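I work in the kitchen of a canteen. It is the canteen of Rurkivar, a factory for door parts, and before this year we served 800 lunches on a normal day. In April they told us that part of the preparation will be automated. Many people asked me how it goes, so I write a small thread.

First, the size of it. We have 2 arms, both from a company called Fikham. One works at the cold side, with salads and fruit. The other one is still learning its tasks at a side counter, and I am the person who stands next to it most of the week.

I was not happy at the beginning. I have worked with my hands since I was sixteen, and when a manager says "it will only help you", you look for the door. I want to be fair and say that no one in our kitchen has lost the job until today. But one colleague retired and the place was not filled again. We all noticed that.

What changed most is the morning. Before, I came in and started with eggs, onions, bread, always in a hurry. Now I prepare the side counter for the arm, I check the fingers and wipe them, I start the programme, and then I stay near. It is less work for the shoulders and more work for the head.

Eggs are my favourite subject, so please be patient with me. An egg is different every time. It is big or small, it lies on its side or it stands up, and in a bowl it leans on its neighbours. I never thought about this before I had to explain it to an engineer.

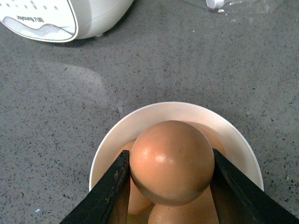

The engineer asked me how hard I hold an egg. I could not answer! I had to take one in my hand and pay attention. In the end we tried many settings together and I said "softer" or "more" – like at the hairdresser. I think this was the first time in my working life that somebody wrote down what I know.

Now the part that is not so nice. The arm is slow. A person with practice can empty a bowl while it is still deciding on the first egg. The management knows this, but they say it does not need a break. I answer that I do need a break, and that on my break no one is watching the arm.

This became a real discussion. Fikham say one person can look after both arms. On paper, yes. But the cold side is at the other end of the kitchen, behind the dishwashing, and if something stops there you do not hear it. We asked for a light on the wall. It was ordered, and we still wait.

Also the pay. My contract says kitchen assistant, the same as before. But I restart a machine, I fill in the error list and I teach new colleagues how to do it. For me this is another job and it should have another name and another number. We wrote this in a letter to the management, and the meeting is next month.

A friend works at Divberg, where they have a similar system for packing. There the workers got 2 days of proper training before the start. We got one afternoon and a folder. If you are a person who decides about such things, please give the training first and the machine after.

Would I send it back? No. My wrists are better this summer, I sleep better, and I like it when the engineer calls me with a question. I only want that we are asked before the next one arrives, and that the time we save does not simply disappear from the rota.

Tomorrow we have almost 500 lunches, fewer than before because many office people eat at home now. Egg salad is on the menu. I start at six, so good night, and I will read your answers after the shift.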